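Subject: Re: [bakers-tech] Pumpkin buns, stripe definition and string marks 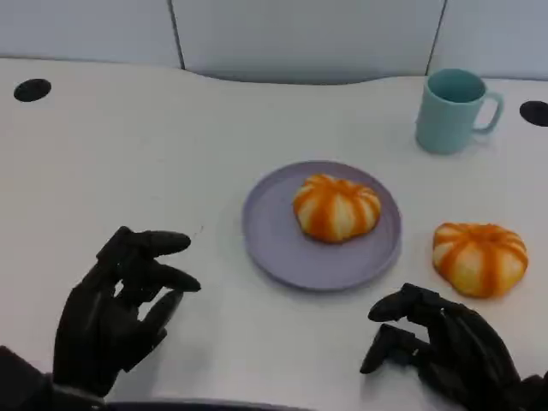
Dough segmentation first, then the color question, then Orlando's point about the plates. I am working from the second test batch, made with the revised orange paste, and most of what follows concerns how the stripe behaves between shaping and the end of the bake. The stripes run from one point at the top down over the lobes, orange against a pale cream dough, and on both the bun on the lavender-gray plate and the one lying on the table beside it the color is bright. The one on the table looks slightly larger. I would like to get the sizes closer together before we publish the formula.

On 2026-02-16, Marleny Salazar wrote:

> I tried the formula as posted and have three problems.
>
> 1. The orange bled into the base dough on most of the batch. I used the same pumpkin paste I use for filling, which is wet.
>
> 2. The strings left grooves at the bottom but very little at the top, so mine look like a cushion with a seam.
>
> 3. The crust browned before the inside was done. I baked at 200 on the middle rack. Is that convection or conventional?
>
> Orlando says the serving photos should have the buns on a dark plate because the cream color gets lost. I have no opinion on that but am passing it on.
>
> Marleny

Taking these in order.

**1. Bleeding.** Filling paste is too wet. Cook the pumpkin down until a spoon dragged across the pan leaves a track that does not close, then cool it fully before it goes near flour. The stripe dough should be stiffer than the base dough by feel. If the two are equally soft, the stripe spreads during proof and its edge goes fuzzy. I also stopped brushing water between the layers. The base dough has enough surface tack on its own if it has been covered. A little paprika in the stripe dough deepens the color and can't be tasted at the amount I use, though Edith disagrees and leaves it out.

**2. Grooves.** Two separate causes here. The first is string tension. Tie with slack, so that the string lies against the dough without pressing into it before proof. The dough grows into it. If the string is tight at the start, the lower half takes all the strain and the top stays smooth, as you describe. The second is the crossing point. All the strings must cross in the same place at the top, and the knot goes there, not underneath. Oil the string before tying. Use plain cotton. I had a bad result with the waxed type from Harna and will not be repeating it.

Remove the strings while the buns are still warm. Cut at the knot and pull each length downward, away from the top. Pulling upward lifts the skin.

**3. Heat.** The figure in the posted formula is 200 °C in a conventional oven, and I should have written that. With the fan on, drop it by 20. Lay foil loosely over the tray once the cream part begins to take color, because the orange hides browning and you will notice it late if you watch the stripes. Turning the tray halfway is worth doing in the Pedska ovens, which run hot at the back. I can't speak for the Lozano.

Batch weights for anyone checking my arithmetic:

- Base dough, total after mixing: 608 g
- Stripe dough, total after mixing: 300 g

There is stripe dough left over. Roll it thin and keep it in the freezer, wrapped. Please do not scale the base up to use it all, as the proof time changes and the notes above stop being reliable.

On sizing, I have been dividing by eye and will go back to the scale. The difference is small before proof and easy to see after baking. Unnur suggested dividing the stripe dough first and fitting the base to it. I have not tested that.

On plates, I would leave things as they are. The lavender-gray separates from the cream well enough, and a dark plate shows every crumb. The white tabletop is a bigger problem for contrast than the plate. If Orlando wants to try a cloth under one of the buns, I have no objection. The light teal mug can stay.

Still open:

- Whether the stripe dough needs its own rest before rolling. I give it one, Walter does not, and our results look alike.
- Whether the Skuvska flour is behind the slack dough Edith reported in January. I need her water figure before saying anything further.
- Keeping quality on the second day. No data from me.

I will post the corrected formula to the list with the oven setting and the paste note added. Send changes to the thread, please, and not to me directly.

Walter Nina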